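Endport League Baseball Box Scores - README

Last updated May 30, 2025

What is in this folder

Box scores, line scores and short game notes from the Endport amateur baseball league, typed up from paper scorebooks. The set covers 300 games over 15 seasons. Each game has one row in games.csv, and each player who appeared has one row in batting.csv, pitching.csv or both.

The scorebooks were kept by the home side, so the level of detail depends on who was doing the scoring that day. Skurkurberg kept very full books, with pitch counts and substitutions by inning. Drurkik mostly wrote down runs, hits and errors and left it there. Where a book was missing, the game is left out. No game has been rebuilt from newspaper reports.

Files

games.csv - date, home side, away side, ground, runs by inning, final score, innings played
batting.csv - game number, player, position, at-bats, runs, hits, runs batted in, walks, strikeouts
pitching.csv - game number, player, innings pitched, hits, runs, earned runs, walks, strikeouts, decision
players.csv - player number, surname, first name, throws, bats
notes.txt - remarks copied from the margins of the scorebooks, with the game number in front

All files are UTF-8 with commas between fields. An empty field means the scorebook had nothing there. A zero means the scorer wrote a zero.

How the games were typed up

Makis Tsolakis typed the batting and pitching lines. Sotiris Tzanetos checked them against the books and did the player list. Every game was gone over twice, the second time from the other side's book if one existed. Where the two books disagreed, the home book was followed and the other reading was put in notes.txt.

Hits and errors are the most common disagreement. One scorer's single is another scorer's error by the shortstop, and we have not tried to settle any of these. Runs almost always match.
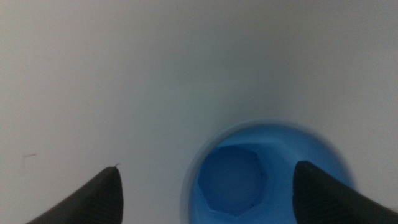 Are play-off games counted in the season totals?

They are kept apart. Play-off games have a P in the "stage" column of games.csv, and any totals you work out for a regular season should leave those rows out.

Known problems

Innings pitched are written the way scorers write them, so 5.1 means five innings and one out, and 5.2 means five innings and two outs. Convert these before adding them up or the earned run averages will come out wrong.

Earned runs are missing for 3 seasons of Drurkik home games. The runs column is complete for the same games.

Players who share a surname are a weak spot. The Kontogiannis brothers both pitched for Skurkurberg, often in the same game, and the early books give only the surname. We split them by throwing hand where the book mentions it. Lines that could not be split have the player number 800, which stands for "Kontogiannis, first name unknown" and should not be read as a third player.

Games stopped by rain are included if they went far enough to count in the standings. The innings column shows where play ended. Double-headers were played to seven innings, both games, and appear as two rows with the same date and an A or B after the game number.

Sacrifice flies were counted as at-bats in some of the older Drurkik books. We have left them as they are, so batting averages from those games run slightly low.

Changes

The March update added the "stage" column and fixed a batch of away line scores that had been typed in the wrong order. If you downloaded the files before then, please replace games.csv. The batting and pitching files were not touched.

This update adds throwing hands for more of the Skurkurberg pitchers and corrects the spelling of several surnames in players.csv. Player numbers have stayed the same.

Use

You may copy and use the files for any purpose, including printed club histories. Please say where they came from and give the date at the top of this README, as the figures do change when another book is found.

Corrections

Send the game number, the line you think is wrong and, if you can, a copy of the scorebook page. Corrections from memory go into notes.txt with the sender's initials but don't change the main files.

Still to do

Fielding - putouts and assists are in the Skurkurberg books but have not been typed
Attendance - written in a few margins, not collected yet
Umpires - names are in the books from the later seasons, spellings need checking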